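Camenzind publishes free bench rules for two-arm robot cells

BRUSTHAM, June – Camenzind has put its in-house rules for two-arm robot benches online, free for any shop or school that wants them. I'm Seraina Fuchs, I wrote most of the thing, and I asked if I could write the release too. They said yes, so you get me!

The document is called the Ollside Bench Rules, after the street our first lab was on. It runs to 23 pages and covers small tabletop setups where two arms share one work area and a person sits close by. Big fenced cells have plenty of guidance already. Folks with a bench, a couple of arms and a desk next to it have mostly been working from habit, and so were we until last year.

What's in it? A lot of plain stuff. Cables get checked through the full reach of both arms before a new task starts (we lost a whole afternoon to a snagged one). Arm bases bolt to the frame, never straight to the tabletop. Whoever starts a run says so out loud, and hands stay outside the rails until both arms have stopped. Speed limits are written on a card at the desk, and if the card is missing, you don't run.

There's also a long chapter on handovers, where one arm passes something to the other. That was the hardest part to write – my colleagues in Trullden and I argued over it for 5 months. We ended up with a rule that the giving arm keeps its hold until the receiving arm confirms its own, and that both slow down well before they meet. We tried the draft out over 426 logged runs, mostly with everyday objects like cans, and rewrote the chapter twice along the way.
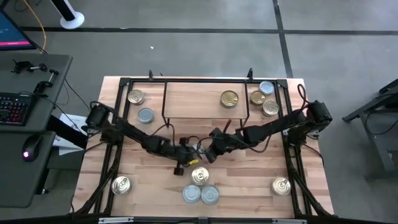 The other bit I'm fond of is the section on loose objects. Anything on the table that isn't part of the current step still counts as part of the setup, so it goes in the log with its starting spot. People grumbled about the extra writing at first (me included, and I'd put the rule in). Now we can set a task up again the next morning without guessing.

One caution: these are good-practice rules. They don't replace the law where you are, your own risk assessment or the manual that came with your arms.

The rules are on the Camenzind website with 2 printable checklists, one for setup and one for the end of the day. Change them to fit your bench, and please send us whatever you change. Comments go to me at the Brustham office, and the next edition will list everyone whose fix we use.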